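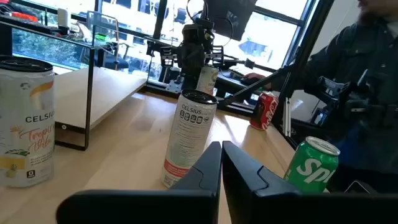
Beverage sorting cell: what happens to the people on the line?

Posted in Workplace Automation by Irfan Wijaya

Our company, Mellor, packs mixed cases of canned drinks for vending routes. Management has informed us that two arms will be placed on the sorting tables, beginning with one shift in December. The arms are to be taught by staff members who operate them by hand controller until enough sessions have been recorded. I supervise 22 packers. Several have asked whether they are being requested to train their own replacements, and I do not have an answer that I would be comfortable putting in writing. I would be grateful to hear from sites that have completed a similar change. In particular, how were job titles, pay grades and break schedules handled for those doing the teaching?

Sugeng Yeoh
Operations, Anditz

We introduced a comparable arrangement at our site last year. The following may be of use.

Operating a controller should be treated as a separate duty with its own written description. During the first month we left it under general packing, and the employees concerned were measured against a case count they could not possibly meet. The grade was corrected afterward, with back pay, but a good deal of trust had been lost by then.

Sessions at our site are limited to 20 minutes, followed by a change of task. Holding a controller against the body is tiring in a way that lifting cases is not, and complaints of sore shoulders and wrists began early. We also found that slim cans and standard cans required separate sessions. Our planners had allowed for one set only, and the schedule slipped accordingly.

With regard to replacement, no packer has been dismissed. However, two vacancies on the late shift were left unfilled, and the employees noticed. I would advise that any such intention be stated at the outset. Your staff representative should request the headcount plan for the full year, in writing, before the first session is recorded.

Okex_dispatch

They told us the same thing. Get it in writing.

Rimov Site Office

We concur with the reply from Anditz regarding grades. Our own pilot required 128 recorded sessions before the arm was permitted to work a table unattended, and the same four employees carried out nearly all of them. It would have been preferable to rotate the duty. Those four now receive every call when the arm stops, including during their meal break, and the matter of a call-out allowance remains under discussion. Please also confirm who may view the recordings. Ours include the voices and hands of employees, and the retention period was settled only after a formal grievance.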